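The Top of the Washer Is Not a Shelf (But We All Use It as One)

By Radwa Soliman

My neighbor Trygve Engström has a rule for his house, and the rule is that nothing goes on top of the washing machine. Nothing! He told me this in February while we were both standing in my laundry corner looking at what was on top of mine, which was a stack of school forms, a jar of buttons, two library books and a banana. He was very polite about it. I have been arguing with him in my head ever since, and I figured I might as well do it here where he can read it.

My position is that a front-loader is a waist-high flat surface in a house that never has enough of them, and you will not win against a flat surface. I grew up with a top-loader, and with a top-loader you had to keep the lid clear or you couldn't do the wash. The machine enforced it. Then we all bought the kind with the door in front and suddenly there was this lovely new counter, right by the back door, exactly where you walk in with your hands full.

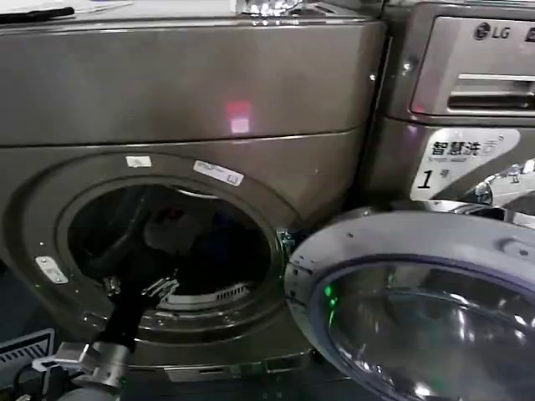

Paper is the worst of it, if you want my opinion. A sock on top of the washer is at least in the right department. Paper arrives there by accident and then it stays, because you put it down to load the drum and by the time you've closed the door you're thinking about dinner. You can see the start of it with the pale sheets lying up at the corner of the washer, something dark and long across them and a clear shiny thing farther along. Give that a week. I once lost a field trip form for 15 days this way and found it behind the machine, soft as a tissue, along with a dry cleaning ticket from a shop that had closed.

So Trygve has a point, and I'll give him that one. But his fix is willpower, and I don't believe in willpower at seven in the morning. I believe in giving the stuff somewhere else to go, somewhere that's easier than the washer. What I'm pushing for (and I've been pushing it on everybody, ask my sister-in-law) is open shelves on the nearest wall. Wire ones, the plain white kind. You can see through them, the dust falls on the floor where you can sweep it, and you don't have a cupboard door to open with your elbow.

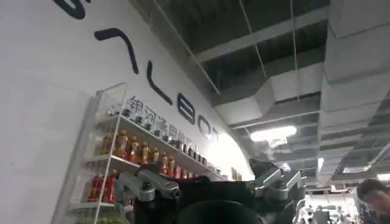
5 min read

I know what people say about open shelves. They say it looks like a store. My friend Mi-kyung Baek said exactly that when she came over, and then she stood there and found the vinegar in one second flat, which in her own house takes an expedition and a flashlight. Looking like a store is the whole idea! Stores figured out a long time ago that if you want a person to find the bottle, you put the bottle at the front with its friends, label out, and you don't stack a waffle iron on it.

And the grouping matters more than the shelf does. I used to sort by size, tall things in back, which is how I came to own three bottles of stain remover. Now it's like with like, in rows going sideways, and when a row gets short I buy one. The whole setup cost me 70 dollars from Brudholm, the hardware place out on the Wamdale road, and 20 minutes with a drill, if you don't count the part where I drilled into the wrong spot and had to go find the filler.
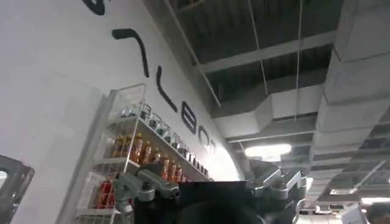 Ibrahim Ogunleye, who reads these before I post them and is usually kinder than he needs to be, asked me whether this isn't just moving the mess three feet to the left. Fair question. I think a mess you can see the edges of is a different animal. On a shelf, each thing has a width, and when the width runs out you notice. On top of the washer there's no edge until something slides off the back, and then you're pulling out a machine that weighs more than you do -- and finding the banana, maybe.

I'll admit there is one thing I haven't solved, and it's the bottle you're using right now. Detergent wants to live where you pour it. I've tried it on the shelf, I've tried a little basket on the floor, and I've tried hanging it from a hook like a lunatic. It always ends up on the washer again by the second load. Trygve keeps his on the floor beside the machine and says he doesn't mind bending. Good for him and his knees.

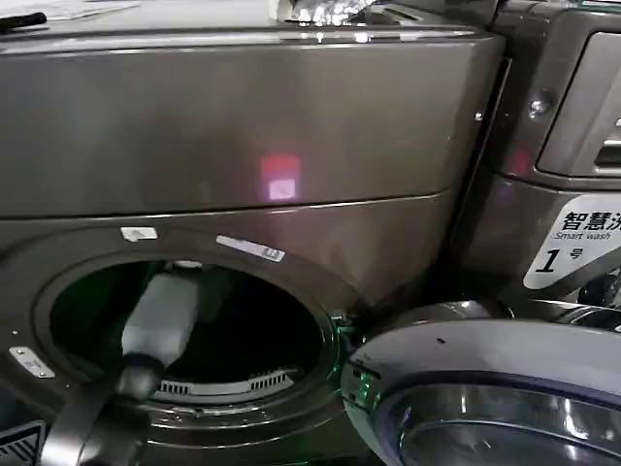 My compromise, and I'm fairly proud of it, is a tray. One tray, small, on the washer, and whatever fits on the tray is allowed. Detergent, the pen for marking kids' collars, whatever came out of the pockets that morning. Paper is not allowed on the tray, ever. Paper goes on a clip by the door, and when the clip is full I sit down with a coffee and deal with it, grumbling.

Is it a perfect system? No, there's a receipt on the tray as I type this. But I can open the washer, load it, close it and walk away without anything sliding off the back, and last winter I couldn't say that.

Trygve is coming by on 25th June to borrow the drill. I'm leaving the tray exactly where it is.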